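21 September 2024

Slept badly and woke up early, so I decided to make a start on the study before I could talk myself out of it. I have been promising to sort that room since June, and every time I open the door I remember something urgent in the kitchen. But the light was lovely this morning, and I put my old shoes on and went in.

First job was the wardrobe. I pulled out two bags of winter things (why do I own so many scarves?) and a box of letters from Chia-jung Liu, which of course meant I sat on the floor and read letters for a good long while. She writes so beautifully about nothing much – the rain, her soup, the bus. I must write back this week, I really must.

After lunch I vacuumed the carpet, going one way and then the other, and found 48 cents and a button I have never seen before. I spent 30 minutes on my knees trying to work out which cable belongs to what, and gave up when my back complained. They can wait. I did at least decide that the desk stays by the window, where I can look up from my typing and rest my eyes on something other than a wall.
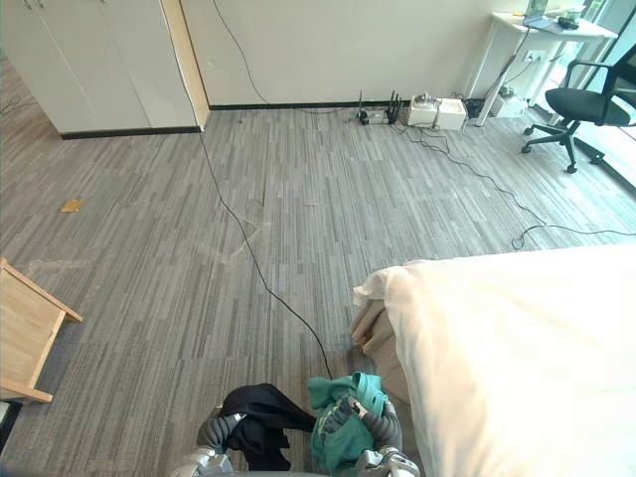

The study, cables still to do.

I still want a little rug for under the chair, and maybe a picture for that long plain wall, something with some green in it. I saw a print I liked for 100 dollars and came home without it, and I have been thinking of it ever since. Soup for supper, in honor of Chia-jung, and then early to bed with my book.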